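Ladilel Releases Nollska 3, a Facial Capture and Real-Time Rendering Toolset for Digital Characters

PRERNVILLE — Ladilel today announced the release of Nollska 3, a software toolset that captures an actor's facial performance and applies it to a digital character in real time. The release adds a new solver, a revised skin shading model and direct streaming into third-party game engines. It is available now to existing license holders and will open to new customers in May.

Nollska is used in game development, broadcast graphics and previsualization. A typical setup consists of a head-mounted camera, a capture workstation and a render workstation joined by a wired network. The capture workstation tracks the actor's face and converts each video image into a set of control values. The render workstation applies those values to the character rig and draws the result.

In earlier versions the tracking step and the solving step ran one after the other. In Nollska 3 they run in parallel on separate processor threads, and the solver begins work on the mouth region before tracking of the brow and eyes has finished. The standard character rig now has 1116 control values, including a new group for the inner lip, the eyelid margin and the neck. Rigs built for Nollska 2 can be opened without conversion, but the new controls stay inactive until the rig is rebuilt.

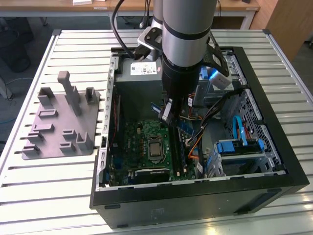
Desktop computer with its side panel off, motherboard and power supply exposed.

New Solver

The solver in Nollska 3 was developed under the project name Steiner. It replaces the linear method used in both previous releases with a two-stage method. The first stage estimates the overall expression from the full face. The second stage corrects small regions one at a time, using reference poses recorded from the same actor.

Ladilel trained the first stage on a library of 1503 recorded performances, all made under contract at the company's own stage in Prernville. The library covers spoken dialogue, singing, whispered speech and non-verbal reactions. No customer recordings were used in training, and Nollska 3 does not send capture data outside the customer's network.

Calibration for a new actor now calls for 63 reference poses. The guided calibration tool plays a short clip of each pose, records the actor and flags any pose that should be repeated. Calibration data is saved in a single file and can be moved between workstations. Productions that already hold a full Nollska 2 calibration can import it, although the second stage of the solver will run at reduced accuracy for the inner lip.

Rendering and Streaming

The revised skin shading model separates surface reflection from light scattered below the skin and lets artists set each independently for the nose, ears, lips and eyelids. Fine wrinkle maps are blended according to the solver's output, so a fold in the forehead follows the brow controls without a separate animation pass. Eye rendering now includes a tear line whose thickness can be keyed.

Streaming is handled by a small plug-in installed on the engine side. Control values are sent uncompressed, together with timecode, head position and audio. A buffer setting lets operators trade delay against smoothness. For stage work, where the character appears on a screen beside live performers, Ladilel recommends the shortest buffer and a dedicated network switch.
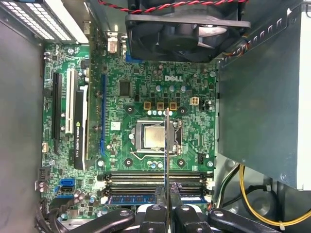 Dell motherboard with the processor seated in its socket.

System Requirements

Nollska 3 runs on 64-bit desktop workstations. Capture and rendering can share one machine for preview work, but two machines are recommended for final output. The render workstation requires a discrete graphics card with hardware ray tracing. Capture can run without one. A full list of supported cameras and graphics drivers is included in the release notes.

Availability

Nollska 3 is offered as an annual license per workstation, with a floating option for studios. License holders with current maintenance receive the upgrade at no charge. A limited evaluation version, restricted to the sample character and 1000 rendered images per session, can be requested through the Ladilel website. Online training for operators will be held on a Saturday in May, and places will be assigned in order of registration.

About Ladilel

Ladilel develops facial capture and character rendering software for games, broadcast and live events. The company is based in Prernville, where it operates a capture stage and a customer support office.

Press materials, including sample footage and technical notes, are available from the Ladilel press office on request.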